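An afternoon at the Brirka open lab

I'd been promising myself a trip to Brirka since March, and I finally made it, along with what felt like half the town (parking was a nightmare, take the bus). Doors opened at 2 and I went straight for the teaching room, where they show the robots what to do by hand.

I was expecting something very high-tech. Well, there's a big glossy red arm, sure, but it spends its day with plastic cups and bowls on a green tablecloth! You take hold of the arm, walk it through the move, and the computer remembers every twist. Our guide told us they had 3,127 of these lessons saved up so far, 440 of them from the past month alone.

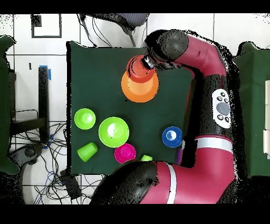 Trying the remote control

Next came Paner, their system for steering the arm from a distance. Four of us got a turn. You move a handle and the arm copies you, a hair late, and that tiny delay messes with your head more than you'd think. My first grab closed on thin air. My second got hold of a cup and I may have cheered out loud.

Stacking is the hard part. You have to bring one bowl down over another at the right angle, and from the driver's seat it's very tough to judge how high you are. 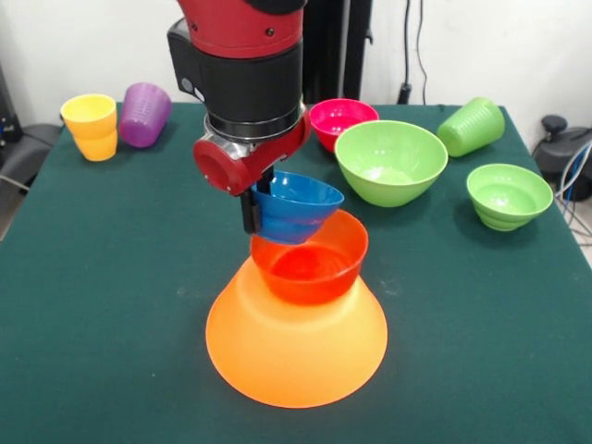
I asked whether my clumsy tries would be kept, and the guide said yes, the slow and wobbly ones go in with the rest. So somewhere in that pile there's a bit of me, dithering over a bowl. I stayed for a second turn and missed the Tustar talk completely, but the coffee stand was still open when I came out and the cinnamon rolls were great.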